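Shared mailbox: sent messages are saved in my own Sent folder
Posted by Narayanan Nadar in Mail and Calendar

Our department uses a shared mailbox for supplier inquiries. Five employees have full access to it. When any of us replies from the shared address, the copy is stored in the sender's personal Sent Items folder, and colleagues cannot see that a reply has been issued. I attempted to correct this with a rule on my own computer, but the rule does not act on messages sent from the shared address. Is there a supported method of keeping these copies in the shared mailbox?

Min-kyu Ham
Please be advised that this behavior is the default. A rule is not required. The setting is held on the mailbox itself and must be changed by an administrator. In the admin center, open Teams and groups, select Shared mailboxes, choose the mailbox concerned, and edit the Sent items option. Two boxes are provided, one for messages sent as the mailbox and one for messages sent on its behalf. Both should be selected if members of staff hold different permissions.

At Sallitz we applied this change to 18 mailboxes in August. Allow 60 minutes before testing. 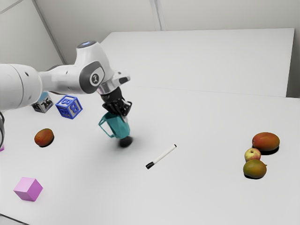
Will messages that were sent before the change be moved to the shared folder?

Earlier messages remain where they are. Each employee may open the personal Sent Items folder, sort by the From column, and drag the relevant messages to the Sent Items folder of the shared mailbox. I had 167 to move and completed them in one sitting.

Please note that a copy will continue to be kept in the sender's own folder as well. Staff who are close to their storage limit should be informed of this – the duplicates do count toward it.

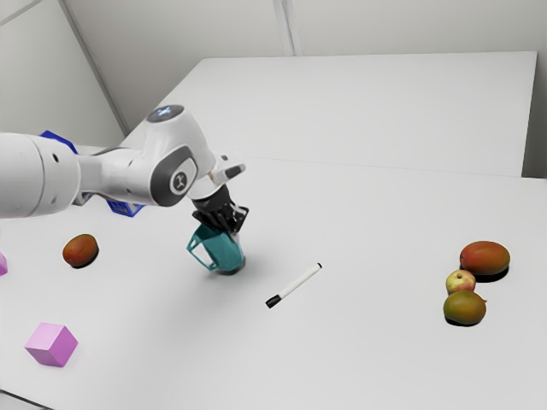 Any rule created earlier for the same purpose should be turned off before the new setting is tested. Open Manage Rules and Alerts, clear the box beside the rule, and select Apply. Deleting the rule may be left until the results have been confirmed.

Gun-woo Joo
Same issue in our office. Restarting the program did not help. Kindly post if a solution is found that does not involve the administrator.

Tae-yang Wang
I can confirm the procedure given by Min-kyu Ham. If the mailbox was added as a separate account with its own sign-in, replies may already be saved correctly, and the account type should be checked first under File, Account Settings.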